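Splitting the skill file, and what the force threshold should have been

August 2020

I spent most of this month rewriting the task layer for the PC assembly cell. The old version was one long Python script that had grown since last November. It did the job when everything went right. When something went wrong it stopped wherever it was, and you had to read the log to find out what the arm thought it was doing.

The new version is a behavior tree. Each part has a pick skill, an approach skill and an insert skill, and the tree handles the order and the retries. I called the executor Gorkau, for no good reason, and the name has stuck in the repo. The old script was Allatberg, if you are reading the commit history and wondering.

Before getting into the tree, a few words on frames, as that is where most of my time went. There are two frames that matter. One belongs to the parts fixture and the other to the PC case. The fixture frame is easy. We printed it, so we have the CAD, and every slot is an offset from one corner. The case frame has to be found every time the case is put down, and everything inside hangs off it: socket, memory slots, expansion slots, drive bays.
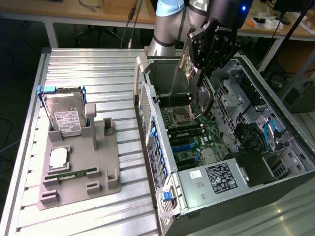 I used to find the case by fitting a plane and two edges to the depth cloud. Sheet metal is bad for this. Shiny faces drop out, and the perforated parts come back as mush. Kane Pirihi suggested I stop trying to see the case and look at the motherboard instead, which is matte and full of corners. We now match against a stored template of the board and solve for the pose from that. It takes longer to run but I no longer get the odd result that is rotated by a degree or two and looks fine until you try to insert something.

The template matcher is wrapped in a node that either returns a pose with a score or fails. If the score is low, the tree moves the arm to a second viewpoint and tries again. After 2 tries it asks for a person. That is all the recovery there is on the perception side, and I want to keep it that small.

The planner gave me a different problem. We use a sampling planner for the long moves and straight Cartesian motion for the last part of each approach. The switch between them happens at a pre-insert pose above the target. In the old script that pose was hard-coded per part. In Gorkau it is computed from the part geometry and the case frame, so it moves when the case moves. I also check that the wrist can reach the final pose before the arm commits to the pre-insert one. You would think I had been doing that from the start. I hadn't, and it explains a whole class of failures where the arm got into position and then found it was up against a joint limit.

The collision model for the case is just boxes: walls, power supply, drive cage. I tried a mesh and planning got slow enough to be annoying. Loose cables aren't in the model at all, and I don't have a good answer for them. For now there is one tall box over the area where they tend to be, and the planner goes over it.

On to force. Every insert skill has a contact threshold and a timeout. When the tool feels more than the threshold, it stops pushing and starts a small spiral search in the plane of the part. I had one threshold for all parts, set at 20 newtons, and I kept it through the rewrite because I didn't want to change two things at once. That was a sensible plan but it meant I was debugging the new tree with an old bad number.

Memory needs a firm push at the end. The CPU should get no push at all, because it is meant to drop in under its own weight once it is lined up. So the CPU skill now has its own node. It lowers until first contact, opens the fingers slightly and backs off. If the height reading says the part is sitting too high, it regrips and searches.

The socket lever and retention frame are still done by hand. I have a skill stub for them in the tree that does nothing except wait for a button press – it keeps the structure honest for when I get to it.
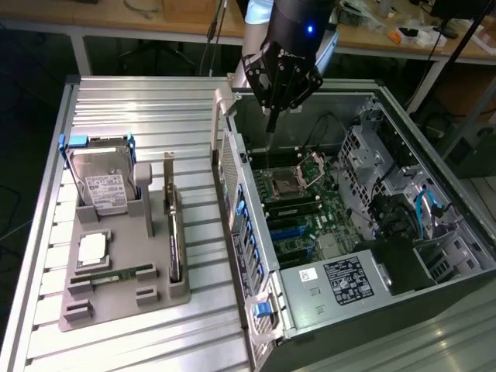 Logging

Each node writes its inputs, its result and the time it took to a single file per run. I have 121 of these files so far from the new executor, and 73 of them are complete runs through the tree. The rest I stopped myself or they ended in the "ask for a person" node. I wrote a small viewer called Rulex that draws the tree and colors each node by result, and lets you step through time with a slider. It has already paid for itself. Most of what I said above about joint limits came from seeing the same node go red over and over.

Next up is moving the thresholds out of the code and into a parts file, so adding a part doesn't mean touching the skills. After that I'll look at the expansion card insert, where the search pattern needs to run along the slot and the spiral is a poor fit.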